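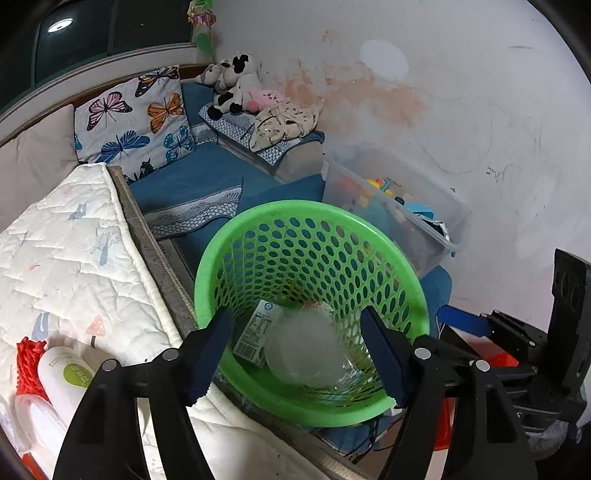

1 min read

Testers wanted for a hand-held gripper kit

Flukar says its new gripper will let anyone record household chores well enough to teach a robot to do them. Picking a milk carton out of a green basket, say. We at Uvmont have read claims like that before -- in December we reviewed one and sent it back -- so we want people who will try this at home and tell us where it fails.

You need 2 free hours a day for 30 days, and a lived-in home. Please don't tidy up first. Pay is 300 euros, paid by us and not by the maker.

Fans of the brand need not apply. Write to Oana Neagu by 4/25/26, quoting ref 268, and name one gadget that let you down.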